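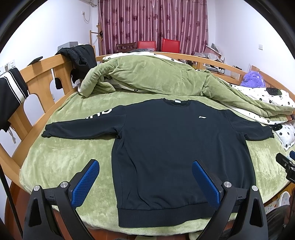
The Steter crew-neck in navy, on the green plush sheet, front side up before folding.

Steter Heavy Crew Sweatshirt: Long-Term Review
Posted Sunday, July 19, 2026
Filed under: Tops, Midweight and Heavy

Verdict in short: a well-built sweatshirt with a stable body and a good hem. The sleeve print makes it harder to fold neatly than a plain one, and the cuffs relax sooner than they should. Recommended for anyone who runs warm indoors and wants one outer layer for evenings. Size down if between sizes.

What was tested
One garment, bought at full price from Flerngate, worn and washed on a normal household schedule. It has been through the machine 52 times. Wash setting was 86°F, inside out, medium spin, no fabric softener. Drying was flat on a rack except for six cycles in a tumble dryer on low, done late in the test to check shrinkage.

Body fabric
The maker does not give a fabric weight on the label or the product page. I weighed the whole garment and the plain navy Rudik crew I have used as a reference for years, same nominal size. The Steter is heavier in the hand and drapes with longer, softer folds. Laid out on a bed it settles mostly smooth through the chest and stomach, with some bunching at the underarm, where a set-in sleeve always collects a little spare cloth.

The color is a very dark navy that reads as black in a dim room. Anyone sorting laundry by lamp light will put it with the blacks, and no harm has come of that. Fading so far is slight and even. Lint is another matter. Dark fleece-backed cotton picks up fibers from plush bedding, and mine is usually folded on a plush sheet. A roller deals with it in a minute.

Collar and label
The collar is ribbed, round and slightly scooped. It sits lower at the front than the Rudik and does not press on the throat. Recovery after pulling it over the head is good. The neck label is a small white and grey one inside the back edge. I stopped noticing it after the second wear, though readers who cut out all labels will cut out this one too. Leave a few millimeters and do not nick the seam.

Graphics
There is a small white swoop on the chest and large white block lettering on one sleeve. The chest mark is small enough to ignore. The sleeve lettering is not. It adds stiffness along the arm, and the cloth prefers to bend beside the letters and resist bending across them. No cracking or lifting at 52 washes. I iron around it, on the reverse, and have never put a hot plate directly on the letters.

Cuffs and hem
The hem band is wide, ribbed and the best part of the garment. It lies flat and has held its width. It does not ride up when reaching for a high shelf.

The cuffs are weaker. They gather and crumple when the sleeve is at rest, and need to be pulled straight by hand before folding. On the arm they stay put below the wrist bone but will not hold if pushed up to the elbow. The Radonjić crew reviewed here last winter had narrower cuffs and did better at this.

Shrinkage
Rack drying caused no change I could measure in chest or body length. The six dryer cycles took 6 mm off the sleeves. Body length stayed the same.

Folding and storage
A sweatshirt this thick takes more drawer height than its size suggests. The method I settled on:

Push the comforter to the far side of the bed and lay the garment front up, hem toward you.
Straighten both cuffs and draw the sleeves out to the sides.
Smooth any diagonal wrinkles from the hem upward.
Turn it face down, bring each sleeve across the back, then fold the sides in to meet.
Fold the hem to the collar once, then once more.

Keep the lettered sleeve on top of the other one. Underneath, the stiff area makes a ridge that shows through the stack. Rolling also works and suits a deep drawer, but the roll tends to spring open at the cuff end.

Hangers are a poor choice — the weight pulls the shoulders into points within a few weeks.

Pros
Stable body length
Wide hem that lies flat
Comfortable collar
Print durable so far

Cons
Cuffs lose tension
Lettered sleeve is stiff to fold
Collects lint from plush bedding
Bulky in a shallow drawer

Fit notes
Chest is generous. The shoulders run slightly wide, and the sleeve length is correct for the labeled size before any tumble drying. I would buy the same size again and keep it out of the dryer.

Comments on this review: 6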